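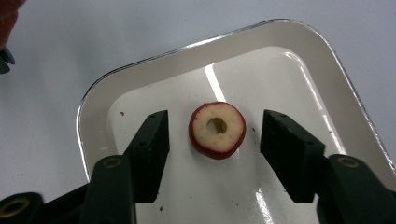 Home | Ask | Topics | Neighbors | Log in

Can the town really hand the skate park over to a private club?

Buppha Yensuk
So I only heard about this from a flyer at the Wisdale library. Grirkeck council wants to lease the skate park to an outfit called Fluklow, and the vote is sometime in January. My kids are there every afternoon and it's free right now. Do they need to ask residents first, or can they just vote and be done? I tried reading the agenda packet - 315 pages! - and gave up by dinner.

millpond_dan
They can do whatever they want, they always do. Look at the parking meters.

Tess on Alder
Dan's not wrong about the meters, but there's a bit more to it. I sat through the whole dog park lease so I learned this the hard way. Our town code wants a public hearing before any lease longer than 3 years, and I think the skate park one is for nine. It still only takes a plain majority, so with seven on the council you'd want four of them on your side. Call the clerk and ask for just the lease itself, it's a separate attachment and way shorter than the packet. Look for the part on fees and open hours. With the dog park we got free mornings written in because a bunch of us showed up and kept asking for it (bring the kids, seriously, they're better speakers than we are!). You have to sign up to talk before 7 p.m. and they're strict about it.

Buppha Yensuk
Thank you Tess! Calling the clerk tomorrow.

Related
Who plows the alley behind Wisdale school?
How to get an item on the council agenda
Dog park hours after the lease
Is the Grirkeck pool opening late again?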